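The Case Against the Basket

By Takeshi Kaneko
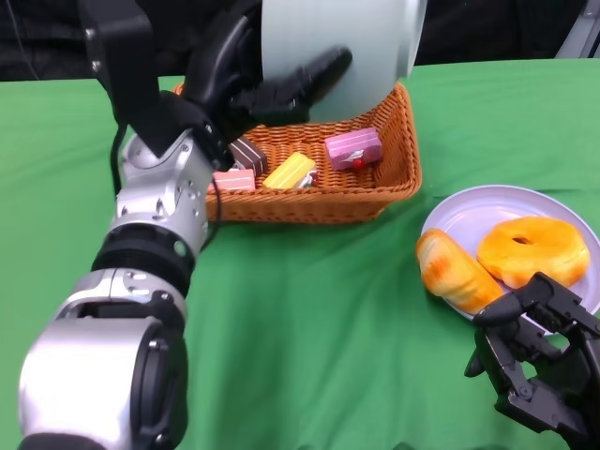

Cake slices in a wicker basket, bread on a white plate, and a green cloth that could use an iron.

My sister-in-law, Tomoyo Hirano, owns five baskets, and every one of them came into her house with a promise attached. The first was going to end the pile of mail. The second was for the remote controls. By the time we got to the table, there was a basket for the bread, and then one for the cake, and at lunch in January I sat with my elbows tucked in like a man on a crowded bus and wondered how we had all agreed to this.

I mean the idea that a table is not properly set until the food has been moved out of whatever it was in and into something woven. You see it in catalogs. You see it in the play corners of preschools, where toy cake goes into a wicker basket so that four-year-olds can learn early that dessert needs a container with texture. You see it at every brunch where somebody has bought one tablecloth too many.

The argument in favor is always that it looks nice, and I will give the basket people that much. Orange-brown wicker on a green cloth is a pleasant thing to look at. Put a slice of pink cake in there with a cherry on it and I understand the appeal. What I doubt is everything that gets piled on top of the looking nice. We are told the basket makes the table feel welcoming. We are told it encourages sharing. The spring catalog from Vatoston, a housewares company that sends me mail I never asked for, says that a basket "invites the hand." My hand has never needed an invitation to cake.

Consider what a basket does to a slice of frosted anything. The weave is full of gaps, so crumbs go through to the cloth. You can line it with a napkin, and then you are washing a napkin. The sides are too high to get a server under the slice, so people go in with their fingers and come out with half a slice and an apology. Frosting gets into the weave and stays. I once spent the better part of an evening on one with a toothbrush, and I can tell you exactly how much more welcoming my kitchen felt at the end of it.

A plate does none of this. A plate is flat. You can see what is on it from any chair, you can slide a knife across it, and when you are done you put it in the sink and forget about it. Bread on a white plate looks like bread that somebody means you to eat. I have been shown a great many ways of improving on that and I am still waiting for one that works.

I raised this with Minoru Kobori, who ran a lunch counter called Yokoyama for years and has set more tables than anyone I know. I expected an ally and got half of one. He agreed about the cake. He would not put cake in a basket at home or at work. But he defended the basket for rolls, on the grounds that a warm roll on a cold plate sweats on the bottom and a basket lets the air in. I went home and tried it. He is right about rolls. I don't think he is right about sliced bread, which dries out at the edges whatever you keep it in, and faster with air coming at it from underneath.

He also said something about tablecloths that I have been chewing on since. A cloth, he said, is a promise to do laundry. He used paper mats. At home he eats off bare wood and wipes it down with a rag.

I am softer on the cloth than he is. It quiets the plates and it covers the burn mark where I put down a pan without thinking. I do object to the way people talk about the wrinkles. For years a wrinkled tablecloth meant you were in a hurry. Now it is "relaxed," and there are linens sold at Dosley, the big home store off the highway, that come wrinkled on purpose. I counted 216 dollars for one of these, with two napkins thrown in. I have a closet full of relaxed linen and it cost me nothing but neglect.

Yuto Maruyama, who lives across the hall and reads these columns before I send them, wrote in the margin that I was being a crank, and that a nice table is one of the few cheap pleasures left. He has a point about pleasure. I'm less sure about cheap. One basket is cheap. Then it needs a liner, and the liner should go with the cloth, and the cloth makes the old plates look tired, and the whole lot has to live somewhere for the six days out of seven when you are eating soup over the stove. Tomoyo's baskets have a shelf of their own now. The shelf used to hold cookbooks.

There is also the matter of room. My table seats four if nobody gestures. Set a big rectangular basket in the middle, add a plate of bread off to one side, and the serving dishes have to be passed over it all at shoulder height, with everyone watching to see who will drop one. At that January lunch the salad never did find a place to land. It went around twice and finished up on the windowsill.

So I would like to see a little more doubt before the next basket comes home. Ask where it will go when it is empty. Ask who will clean it. If the answer to the second one is the person who cooked, leave it at the store.

Tomoyo has read this too. She says the cake basket stays, and that I am welcome to bring a plate. I plan to bring two.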